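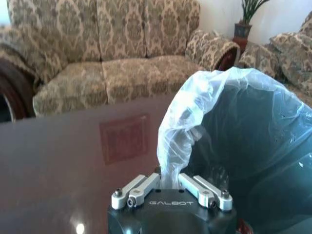 A fold of the translucent bag, pinched up.

Rudstead table, long-term review
June 2025

I bought the Rudstead from Hallside in December and it has been in daily use ever since. It gets lunches, homework, board games, a sewing machine and whatever came in from the car. My old table was a hand-me-down with a wobble, so I came to this one with low standards and a tape measure.

Delivery took 11 days. The top comes in one box and the legs and hardware in another, and the top box is heavy. Two people can get it up a flight of stairs if they stop on the landing. Man-lok Liu from downstairs took the other end and still has not let me forget it.

Assembly is easy but slow. The four legs go on with five bolts each, and the wrench in the box is short enough that you only get a small turn before you hit the apron. Use your own if you have one. The instructions show the legs going on in any order, but I would start all the bolts by hand on every leg before tightening any of them. I did the first leg fully and then had to loosen it to get the next one lined up. After a month I went around with the wrench again and a few bolts took another quarter turn. They have stayed put.

It is steady. Leaning on a corner does nothing, and the sewing machine at full speed makes the water in a glass shake but does not move the table. The feet have plastic levelers that screw in and out. Mine needed one leveler turned down on an old floor.

The top is 36 inches across, which is enough for plates on both sides and a serving dish in the middle. It is tight if you like to put out a lot of bowls. The apron is deeper than I expected, and anyone tall should sit at one in the store first. My knees clear it. Ulises Alarcón, who is a good head taller than me, sits sideways when he comes to dinner.

Cleaning up is simple. There is no lip or groove to catch crumbs, so wrappers and scraps go straight over the end into a bin.

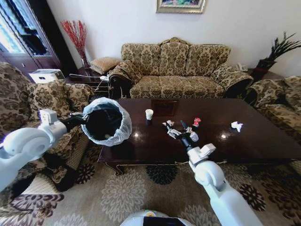 The lined bin, with wrappers still to clear from the table.

Stains have not been a problem so far. Coffee, soy sauce and a leaking marker all came off with dish soap and warm water. A hot pan did leave a pale ring near one end. It faded over a week but I can still find it in low light — use a trivet. Hallside sells a cleaner for these tops and I tried a bottle. It did the same job as the dish soap and smelled stronger.
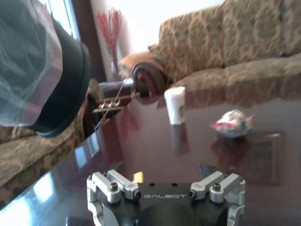

The finish is where I would think hardest before ordering. Rudstead tables come in a matte and a gloss, and the two are very different to live with. A glossy top in a dark reddish-brown looks good under a lamp, but at my place it shows every fingerprint and a fair amount of dust by evening. I wipe it down more than I ever wiped the old one. The matte hides all that, though the store sample had picked up some scuffs.

I also looked at the Plilten, which is cheaper and lighter, and at a used table from Fung. The Plilten flexed when I pushed on the long side. The Fung was a better piece of furniture than either, but it would not have gone up my stairs.

Score: 4 out of 5. I took off a point for the wrench and the pan ring. I would buy it again, in matte.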